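Skimeck: T-shirt measurements before and after washing

README / data card, version 2
Last touched January 11, 2024

What this is

Measurements of cotton and cotton-blend T-shirts, taken flat, before and after home washes. One row per shirt per wash. 1,418 rows. Started because Najwa Obeidat wanted to know how much length to add when cutting her own patterns and the numbers you find online are all "allow a little for shrinkage". How little? So we measured.

Version 1 was a spreadsheet with colors in it that meant things. Version 2 is a plain CSV and the colors are now a column.

Files

skimeck_tees.csv — the data
skimeck_notes.txt — free text notes, keyed by shirt_id
sizes_lookup.csv — what we mean by S, M, L etc. when the label was cut out
convert.py — makes inches from centimeters, nothing fancy
old/ — version 1, kept for people who already linked to it. Don't use it for anything new.

Columns

There are 11 of them.

shirt_id — letters then a number. Letters are the initials of the household the shirt came from, number is just the order it was picked up in.
wash_no — 0 is before the first wash we did. For used shirts 0 does NOT mean never washed.
fiber — from the label. "unk" if no label.
bought — new or used
size_label — as printed
length_cm — high point of shoulder to hem, straight down
chest_cm — armpit to armpit, flat, not doubled
sleeve_cm — shoulder seam to cuff edge
wash_temp — cold, warm, hot. Whatever the machine calls it.
dry — line, low, high, flat
flag — blank, or one of the codes further down

Decimal point, not comma. Blank means not measured. Zero never means not measured (it did in version 1, sorry).

How the measuring goes

Shirt on its back on something flat and covered so it doesn't slide. Smooth from the middle out with your palms. Don't pull. Sleeves out to the sides. Side seams should be where side seams go, if the shirt has twisted then leave it twisted and flag it.

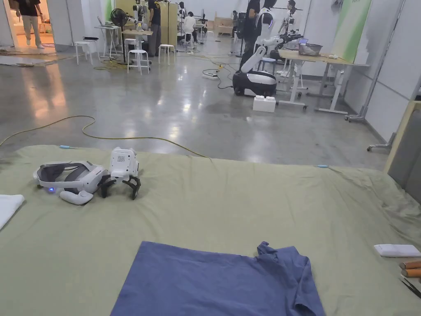
Dark blue tee on the green sheet, one sleeve still folded up.

Tape goes on top of the shirt. Read to the nearest half centimeter. Then lift the shirt, shake it, lay it down again and take a second reading. If the readings disagree by more than a centimeter do a third and use the middle one. Only the final value is in the CSV. The raw readings are on paper at Nisreen's and nobody has typed them up yet.

Wait until the shirt is fully dry and has been out of the dryer overnight. Knits relax. Issa Atallah measured a batch straight out of the drum early on and those rows came out short across the board. They're still in there, flag W.

Collar: we don't measure it. Tried, gave up, everyone did it differently.

Flag codes

W — measured too soon after drying
T — visible twist, side seam has walked round toward the front
H — hem damaged or re-sewn
D — dyed at home between washes
S — size guessed from sizes_lookup.csv
X — something else, read the notes

One code per row. If a shirt had more than one problem we picked the worse one and put the rest in the notes. Should have been separate columns, maybe next version.

Washing

Everybody used the machine they had. Detergent not controlled. Load size not controlled either, although we asked people to wash the shirts with other laundry like they normaly would and not alone. No bleach. No softener, except in the QT household where it had been going in automatically from a dispenser for weeks before Qusai Twal noticed. His early washes are flag X.

"Hot" is the messiest value in the whole file. One machine's hot is another machine's warm. If your analysis hangs on wash temperature I would think twice. Dry method is much more solid.

Known problems

47 rows have no fiber content. Labels cut out, or washed blank. Don't fill these in by feel, we tried that as a test on shirts with labels and were bad at it.

Used shirts are mostly men's sizes. Nadine Salameh got most of them from one thrift store and that was what was on the rack.

Hardly any kids' shirts. Leave them out if you're doing averages.

Chest numbers are noisier than length numbers. Armpit point is hard to find when the sleeve seam is bulky. Some measurers went in a little, some went right to the seam. The instructions now say right to the seam but the older rows are whatever they are.

Ribbed and slub knits behave differently from plain jersey and we have no column for that. Look in the notes, search "rib" and "slub". Not everyone wrote it down.

Households drop out. A lot of shirts stop at the second or third wash, and the ones that keep going tend to be the shirts people like wearing. Make of that what you want.

What you can use it for

Pattern allowance for home sewing. Teaching paired comparisons, it's a nice size for a class. Arguing with your family about the dryer.

Not for: judging any particular brand. We left brand names out on purpose, too few shirts of each. Also not for wool, linen, fleece or anything with much stretch in it.

Changes from version 1

Colors turned into the flag column
Zeros turned into blanks
Sleeve now measured from shoulder seam, used to be from the neck. Old sleeve values were dropped where they couldn't be redone
Duplicate rows from the NH household removed, the same sheet had been pasted in twice
Inches gone from the main file, run convert.py if you want them back

Adding your own shirts

Yes please. New household gets its own initials, email first so that we don't end up with a clash. At least one wash_no 0 row per shirt or we can't use it. Send a CSV with the same columns in the same order. Write notes even if they seem dull, they are the most useful part when somthing looks off later.

License and credit

Free to use, free to change, say where you got it. Cite as "Skimeck T-shirt measurements, version 2".

Measuring: Nisreen Hijazi, Qusai Twal, Najwa Obeidat, Nadine Salameh, Issa Atallah
Cleanup and this file: Nisreen

To do

Type up the paper readings
Split flag into separate columns
Knit type column
Find someone with a top loader, all of ours are front loaders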